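Pastetetti Pasta Drying Rack Review: Five Months of Sunday-Style Noodles

We use cookies to remember your preferences and to see which pages people read. By staying on this site you agree to this. Accept | Settings

26 September 2018

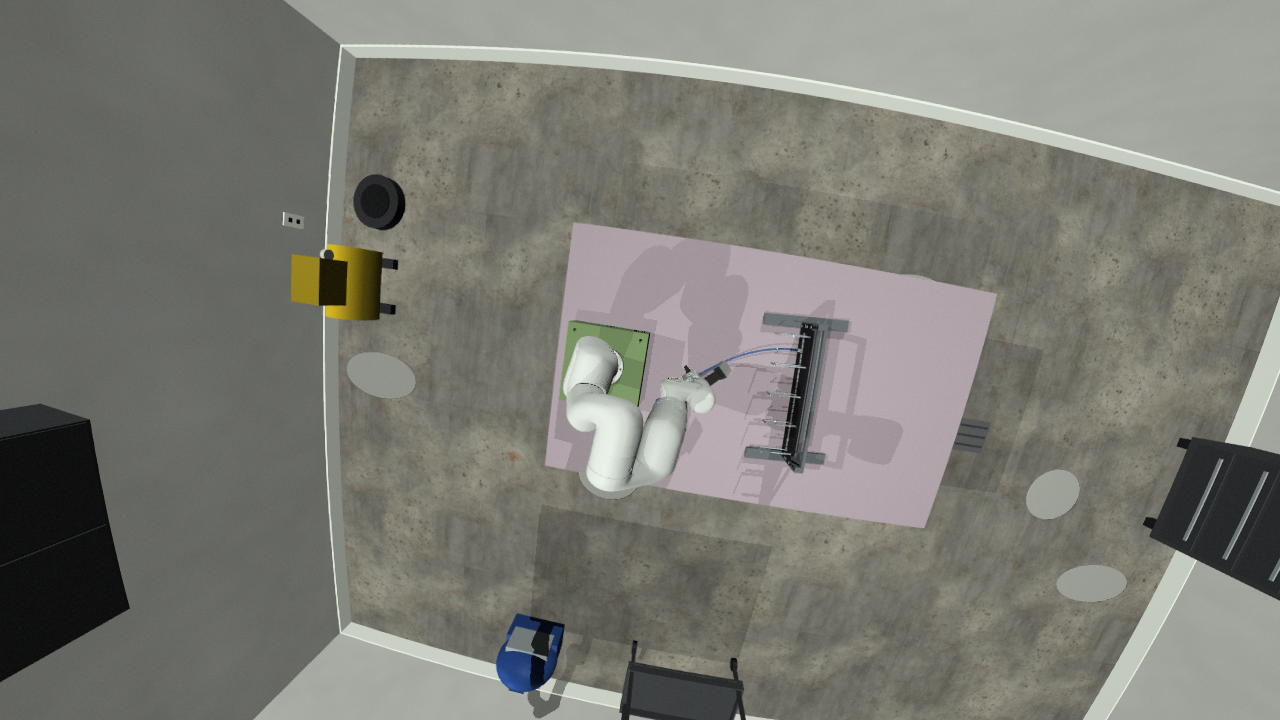
Is a drying rack worth the cupboard space if you only make fresh pasta now and then?

For long noodles, I'd say it is, even if you roll out dough just a couple of times a month. You can dry short shapes on a floured tray and never miss a thing, but tagliatelle and spaghetti want to hang, and the Pastetetti folds down so small that mine lives in the drawer with the rolling pin.

I bought mine in April, after years of draping noodles over chair backs, broom handles and once (only once) the shower rail. It has been out on my counter most weekends ever since and I like it more now than I did when it was new, so I figured it was time to write it up properly.

What you get

The box holds a center post, a weighted base, a bunch of slim beech arms and a little transfer wand for lifting noodles off the cutter. The arms fan out from the top of the post, a bit like an umbrella with no cloth on it. You push each one into its slot until it clicks. The first time through I had to read the leaflet twice, as the drawing shows the top cap upside down, but now I can put the whole thing together while the water is coming to a boil.

The finish is nice! The arms came sanded smooth, with no splinters, and the ends are rounded so the dough doesn't tear when you slide it on. One arm was a little loose in its slot out of the box. I wrapped a scrap of baking parchment around the end and it has been snug ever since.

How it does with real dough

I mostly make a plain egg dough, and for that it's a joy. Cut the sheet, scoop the noodles up on the wand, lay them over an arm and give them a gentle spread with your fingers so they aren't touching. It will hold up to 5 portions if you're neat about it. I am not very neat, so I usually stop a little before that and do a second load.

For same-day eating I leave the noodles on for 25 minutes. That takes the tackiness off, they don't clump in the pot, and they still cook in next to no time. On a muggy summer evening they need longer, and I go by feel (they should be leathery but still bend). If you want to dry pasta all the way for storing, leave it until it snaps cleanly, and please don't rush that part. I jarred a batch too early in June and had to throw the lot out, which hurt, because it was the good spinach one.

Whole wheat dough is trickier. It's heavier and it cracks at the fold where it hangs over the arm. A spoonful more water in the dough helped a lot, and so did cutting the noodles a bit shorter. I don't blame the rack for this, the same thing happened on the chair backs.

Eggless semolina dough dries beautifully on it. I'd go so far as to say that this is what it's best at. The noodles come off straight, with a lovely rough surface that grabs sauce like nothing you get in a packet.

Against the others I've tried

Before this I borrowed the Kurnton folding rack, the flat accordion kind. It's cheaper and it holds more, so if you cook for a crowd it might suit you better. My trouble with it was the width. It took over the whole counter, and the lower bars sit so close to the surface that long spaghetti piles up at the bottom and sticks. The Pastetetti is tall enough that even my longest noodles hang free.

I also had a go with the wall-mounted one from Gurkgate. Great idea, and very handy if you have a bare stretch of wall near the stove. I rent, so drilling was out, and it went back in the box after I'd tested it clamped to a shelf.

Cleaning

Let the dough dry on the arms and then brush it off. That's really all there is to it. The first week I washed everything right away like a good citizen and ended up with paste in every slot. Now I leave it overnight, go over it with a dry pastry brush, and wipe the post with a damp cloth. Keep the beech out of the dishwasher. The leaflet says so too.

Little gripes

The base could be heavier. If you load one side first, it leans, and with a full load on that side it will tip. Fill opposite arms in turn and it stays put. The wand is a touch too long to fit in my drawer along with the rest, so it stands in the jug with the wooden spoons. And there's no bag or tie to keep the arms together, so I use a thick rubber band off a bunch of asparagus.

I'd also love to be able to buy spare arms. I haven't lost one yet, but I know myself.

Where I got it

Mine came from Szabó, the kitchen shop by the old post office, who keep one set up by the register so you can try the arms for yourself. I paid full price for it and the shop doesn't know I'm writing this.

My score is 9 out of 10, with the missing point going to that light base. It has me making fresh noodles on nights when I'd have opened a packet before, and I've even started playing with colors (beet next, wish me luck).

If you have one and you've found a way to hang pappardelle without the wide ribbons folding in on themselves, please leave a comment. I've tried spacing them out, I've tried flouring them more, and they still curl up like old wallpaper by the time the sauce is ready.

Get new reviews by email. Enter your address to join our newsletter. You can unsubscribe at any time.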